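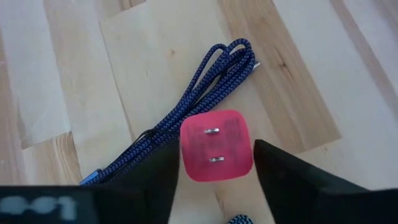

Written by Ghada Smadi, co-founder
Last updated 2024-12-20

About Pekora

Hello, and thanks for clicking on the page most people skip! We make a mobile app for small repair and service businesses, the kind with two vans and a phone that never stops ringing. If you fix boilers or tune pianos or service elevators, and you would like your job sheets to live on your phone instead of on the passenger seat, then we are probably the people you were looking for. If you got here by accident, you are welcome to stay anyway.

How we got started

Pekora began at the kitchen table of Edin Begović, who at the time was writing software for a parking company and was thoroughly tired of it. His brother-in-law ran a refrigeration business in Bresmont and kept all of his appointments in a paper diary, which he left on the roof of his van one wet morning in August and drove off. Most of the month's work was in there. Customers rang up asking where he was, and he had no way of telling them, and Edin (who had been promising to help "with the computer side" for years) finally sat down and wrote him a very plain little app with a calendar, a list of addresses and a big green button that said DONE.

It was ugly. I can say that because I was the one he asked to make it less ugly. I had been designing ticket machines and bank websites up to then, and I went along to Bresmont thinking I would spend an afternoon on it, move a few buttons around and go home. I ended up riding in the van for a week. I learned that people in this trade use their phones with one hand, often with gloves on, frequently in basements where there is no signal whatsoever, and that the last thing they want is a cheerful pop-up asking them to rate their experience. Nearly everything we have made since comes from that week in the van.

By the end of that year the brother-in-law had told his friends, and the friends had told a plumbing wholesaler, and Edin and I had both handed in our notice. We rented a room above a tile shop on Ikcombe Street, and we are still there, although we have since taken over the room next door as well and knocked a doorway through. (The tile shop was very patient with us about the dust.)

What we make

The main thing is the Pekora app, for Android phones and iPhones. You get your day's jobs in order, with the address, the gate code, the name of the dog and whatever else you wrote down last time. You can take photos, add up parts, get a signature and send an invoice before you have put your shoes back on. Whoever is in the office sees the same thing in a web browser and can move jobs between people when somebody gets stuck.

It works without a signal. I know plenty of apps claim this, so let me be clear about what we mean by it: you can open a job, finish it, get it signed and start the next one with your phone in airplane mode, and the whole lot goes up when you are connected again. If two people have changed the same job in the meantime, the app shows both versions and asks which you want to keep. It took us three tries to get that right, and the second try was bad enough that we apologized to every customer by phone.

We also support old phones for as long as we sensibly can. Our customers tend to drop their phones from ladders, so they buy cheap ones, and they keep them until the screen gives out. There is a drawer in the office full of elderly handsets, most of them donated, and every new version goes onto all of them before it goes to anybody else. This slows us down, and now and then it means a fancy new feature of the operating system has to wait a while. We've decided we can live with that.

Who we are

There are 17 of us now, which still feels like rather a lot when somebody offers to make the coffee.

Edin looks after the engineering side and continues to write code most mornings, though we have persuaded him to stop doing it on Sundays. Aqeel Khokhar leads the Android work. He came to us from a company making games, and the app started up in half the time after his first month here, so we have been extremely nice to him ever since. Hammad Marwat does the same job for the iPhone version, and the two of them keep up a long-running argument about where the back button belongs that I have given up trying to settle.

Lurdes Barros runs customer support. She spent years as the dispatcher for an electrical contractor, so when you ring us and say that Friday has gone completely sideways, she knows what that means without a lot of explaining. Her team answers the phone themselves. We did try a menu once, with "press one for billing" and so on, and took it out again after eight days.

I look after design and the money, and I write the pages on this website, as you may have guessed from how long they are.

Who uses Pekora

Just over a year ago we had 700 businesses on the books, and this fall we passed 1000. Most of them have fewer than ten people. There are locksmiths, chimney sweeps, a family that repairs church organs, a great many plumbers, and one company that does nothing but automatic doors. The largest is Ramanauskas, the heating firm, who were very kind about testing the new scheduling screen last winter and equally frank about the parts of it they couldn't stand. Those parts are gone.

How we pay for all this

You pay us a monthly fee for each person who uses the app. We don't show ads, and we don't sell your customer list or anything in it to anyone. We have had offers, and I mention it only because people ask us at trade fairs and they are quite right to ask. The company belongs to Edin and me, with a share set aside for staff after their second year. We haven't taken outside investment. We grew slowly for that reason, and there were a couple of springs when it was rather too slow for comfort, but we got to decide for ourselves what to work on, and I would do it the same way again.

If you ever want to leave, there is an export button under Settings that gives you all of your jobs, customers, photos and invoices in ordinary files you can open in a spreadsheet. You don't need to ring us first. Lurdes would like to hear what went wrong, if you have a minute, but she won't try to talk you out of it.

Come and say hello

We like visitors! The office is upstairs from the tile shop, the door on the left with the blue bell, and there is somebody in from eight in the morning on weekdays. Parking on Ikcombe Street is hopeless before lunch, so try the lot behind the bakery. If you'd sooner write, use the form on the Contact page and one of us will get back to you, usually the same day.

We are also looking for a second person to work with Aqeel on Android, and for someone part-time in support who doesn't mind early mornings. Details are on the Jobs page. And if you have an old phone at the back of a cupboard that still switches on, bring it along when you come. There's room in the drawer.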